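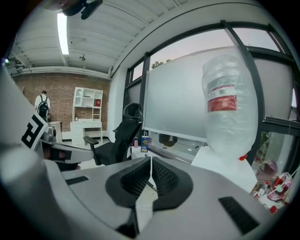 OK so start with desks, everybody understands desks. My claim for the next few minutes: a shared office doesn't get messy from big stuff, it gets messy from the last thing you put down. People walk in with a drink, hands full, put it on the nearest flat surface, go to a meeting. Look at the right side, the big plastic bottle with the red and white label. It's standing on some white blocky thing at the edge of the desk. Box or folded cloth, can't tell. And then the little blue and yellow carton and the pink cup next to it, standing out there on the white desk. Lots of clear white desk otherwise! That's the point. (pause here, let them look)

Ask the room: who has a drink on their desk right now. Wait for hands. Don't shame anyone, I have two.

Rule one, say it slow: drinks get a spot. Same spot every time, back corner, away from the edge, away from anything with a plug. At the Groltton office Dalia put down cork mats, one per desk. Cheap. In June she went back and most were still in use. One person was using theirs as a mouse pad, fine, whatever.

Cartons and small cups - these are the ones that stay overnight. Too small to bother with. Dalia's line is "if it's lighter than your phone it will still be there tomorrow." Get a laugh if possible. If no laugh move on.

Where's the trash can? Walk it. From your chair to the nearest bin, in steps. At Groltton it was 17 from the window desks. Seventeen steps with an empty cup, no one does that. We moved the bin. Done.

Skip the slide about color labels if we're past the 10 min mark. Colin hates that slide anyway.

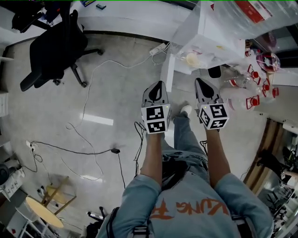 Part two, floors. This is where I get a bit preachy, sorry. Desk mess is ugly, floor mess is where people trip, and chairs make it worse. Every caster is a little cable cutter. Power strips are the usual start of it: one goes down by the desk, its full in a week, then a second one shows up someplace else. Same story on this floor, one white strip at the base of the desk and another off to the left near the wall with black cords bunched up around it. And the long white cable going across between here and there, curling all over the place. Follow it with the pointer. The chair is right up in there too, by the desk.

Polished concrete, notice. No carpet to hide stuff under, which I like. You see everything. White cable on carpet you'd never spot, gray either.

What to do, quick version, they can write this down:

Unplug everything first. Everything. Then plug back only what somebody can name. At Adley we had a box of leftover adapters at the end, still have it.

Get the strip off the floor. Screw it or strap it to the underside of the desk. Trevor uses the wire baskets, I use straps, we've argued about this, either one works.

One cable drops from desk to wall. One. Along the leg, not across open floor.

Extra length gets coiled and tied with velcro. NOT zip ties, you will be cutting them in a month. Pieter cut thru a monitor cable doing exactly that. (he says I can tell this)

If a cable has to cross where people walk, put a flat cover on it. Bevelled kind. Measure before ordering, I bought 2 that were both short.

Numbers, if anybody asks: Adley is 127 desks, took us a weekend plus about 400 velcro ties. Don't read this out unless asked. Somebody always asks about budget, send them to Yasir, he has the spread sheet.

Transition - "so that's cables, now what about everything else that ends up on the floor"

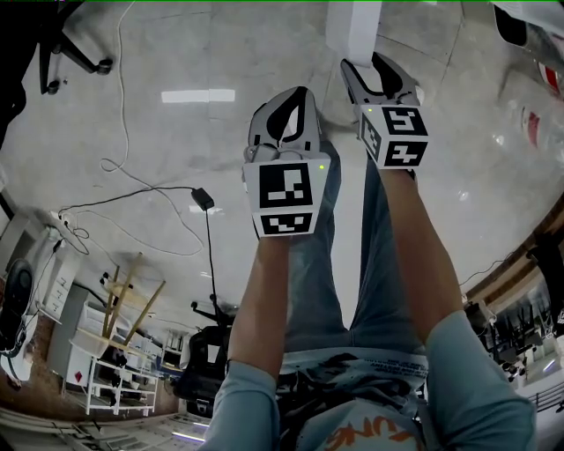 Floor by the white drawer cabinet: loose cables, power strip, stool upside down.

Keep this part short. The stool is my favorite. Legs up in the air. Spare seating is floor mess too, folks forget that. A stool, a spare chair, a stand, they drift over to the edge of the room and pile up around the storage, then nobody can get a drawer open. Open shelves same thing, boxes go in fine and then stuff starts landing in front of them.

Fix: tape line on the floor, one drawer's depth out from the cabinet. Nothing parks inside the line. Looks dumb for a week. Lita did it at her place with plain white tape and people did keep to it, mostly.

Count your chairs vs. your people. If you've got more chairs, some have to go live in another room. Stools stack or hang, they don't get to sleep on the floor.

Q&A stuff to have ready:

- wireless everything? Helps some. You still have chargers.
- standing desks? Leave slack in the drop for full height, test it all the way up and all the way down BEFORE you tie anything.
- who does the weekly reset? Whoever's last out on the last day of the week, ten minutes, timer on. At Mladenović they rotate by desk row, also ok.
- landlord won't allow screws? Straps or adhesive trays, clean the underside first or they fall off at night and scare people.

Handout is at the back table, one page, has the tie sizes and the cable cover widths. Typo in the second line, I know.

Give clicker back to Colin.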